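Basus Two-Arm Bench Unit: what it can and can't do yet

By Mahtab Abbasi, May

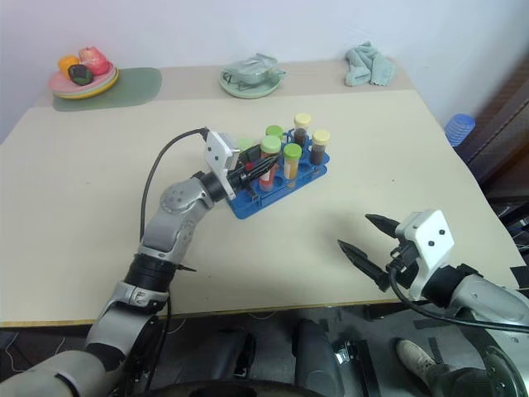 The Basus is a two-arm bench unit on a wheeled base, sold by Stotance to workshops, teaching labs and small packing rooms that want to try a machine on ordinary jobs. Most people who ask us about it want to know one thing, whether it can do chores yet, and the answer depends on the chore. Picking capped tubes out of a rack is one of the better ones. The blue rack holds six, four with green caps and two with pale yellow, and the tubes stand upright in round openings with their caps clear of the plastic, so the fingers have something firm to close on. A folded towel or a crumpled plastic bag, both also on the table, is a harder job. We have tried to set out on this page where the line falls at the moment.

What you get

The unit comes with two jointed arms, a two-finger gripper for each, the wheeled base, the control box and a foot-operated stop. It is delivered assembled apart from the grippers, which go on with the key supplied. One person can do this in under an hour. The base rolls through a standard internal door, but it doesn't like thresholds or thick mats, and we ask you to lock the wheels before any work starts.

The arms work over a table of normal height. They do not need a cage at the speeds we set at the factory, though your own risk assessment may say otherwise, and you should do one before anybody stands close to it. Keep the table against a wall if you can. Things get nudged, and a wall at the back saves a good deal of picking up.

Jobs it does well

Rigid objects of a known size, standing or lying where the machine expects them. Capped tubes, beakers, small boxes, plastic cups, blocks and most hand tools with a straight handle come under this heading. Moving tubes from one rack to another is the job we use for acceptance testing. Each unit does 200 moves before it leaves us, and we send you the log with the delivery note.

Sorting by cap colour also works, provided the colours are well apart. Green from yellow is fine in most rooms. Two close shades of blue are not, and we would not rely on it for anything where a mix-up matters. The unit doesn't read what is in a tube and should never be used as a check on contents.

Jobs it does with help

Plates can be lifted one at a time from a stack if the rims are thick enough for a finger to get under. Thin plates stick together and come up in twos. Customers who clear tables with the unit mostly leave the stacking to a person and let the arms do the carrying.

Towels can be folded in half, and in half again, if they are laid out flat to begin with. Starting from a heap, the arms spend most of their time looking for a corner. Hooman Karimi in our test room timed this over several weeks and his view is that a person will beat it easily for some time to come. It will keep going through the lunch hour, though, and some buyers are happy with that.

Fruit is acceptable if firm. We do our practice runs with artificial fruit and suggest you do the same. Ripe peaches and tomatoes will mark.

Jobs to leave alone

Thin plastic bags. The fingers can pick one up but can't reliably open it, and anything you want dropped inside tends to land beside it. Unscrewing small caps is possible with two arms working together, but we don't support it for liquids. Please don't give the unit glassware you can't afford to lose, sharp knives, anything hot, or anything alive.

It also can't judge whether a job is finished. It will wipe a table for as long as it has been told to and then stop, whatever the table looks like.

Teaching it a job

New jobs are taught by guiding the arms through the work by hand and repeating it with the objects in slightly different places. A simple pick and place needs 16 good repeats. Towels need far more, roughly 4000 in our own case, and we supply that one ready made so that you don't have to. Bad repeats should be deleted straight away. Yasaman Zarei runs the teaching course, which takes a day and a half and is included in the price for two people.

If you change the table, the lighting or the objects, expect to add a few repeats. Shiny tabletops cause more trouble than dark ones. Plain light surfaces are best.

Care

Wipe the fingers with a damp cloth at the end of the day and look for nicks. Check that the cables running along each arm still move freely and haven't worked round to the inside of a joint. Cable ties go brittle, so replace them at each service. The finger tips are a wearing part and are sold in pairs. Do not oil the joints.

Service is once a year, or sooner if the hours counter tells you. We can do it at your premises or collect the unit.

Which gripper

The standard two-finger gripper has narrow, pointed fingers and suits tubes and small parts. The Naseri wide gripper has flat pads and is better for boxes and cloth. You can fit one of each. That is how most mixed workshops run theirs, with the narrow one on whichever side the racks are kept. Swapping takes a few minutes and the control box needs to be told which is fitted. If it isn't told, it will close too far or not far enough.

Ordering

The part number for the complete unit is 2983. Finger tips, wide grippers and spare cables are ordered separately. Trurnmont handles delivery and will ring the day before; someone needs to be there to sign and to clear a path for the base.

If you aren't sure your job is suitable, send us a short note of what the objects are, how much they weigh and how they arrive at the table. Mojtaba Ansari answers these himself and will tell you if it isn't going to work. Trial hire is for one month, with the hire charge taken off the price if you keep the unit.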